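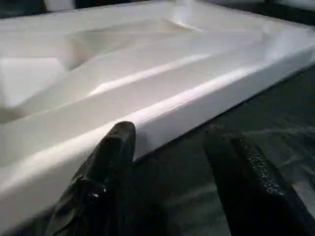 How do we clean the white compartment trays before they go back on the bench?
Warm water with a little washing-up liquid, a soft brush for the corners, then leave upside down on the rack.

May, after lunch. Tray notes, Sisteseck bench.

The long shallow channel behind the front rim is still the place I look at first. Dust from the Wuvutix parts collects there, and on smooth white plastic every grain shows. I wiped with the dry cloth only and it moved the dust to the other end. With damp cloth it went better.

Batch 461 is sorted, 13 pieces put aside for second look. Batch 323 not started. Please do not mix them, the labels from Istum are almost the same colour.

Rounded lip is comfortable for carrying, but do not lift a full tray by one side, it bends. I lost 5 washers under the cupboard in this way.

To do: ask Abeysekara if they sell the lids separately. Buy a new brush, the old one has lost its hair.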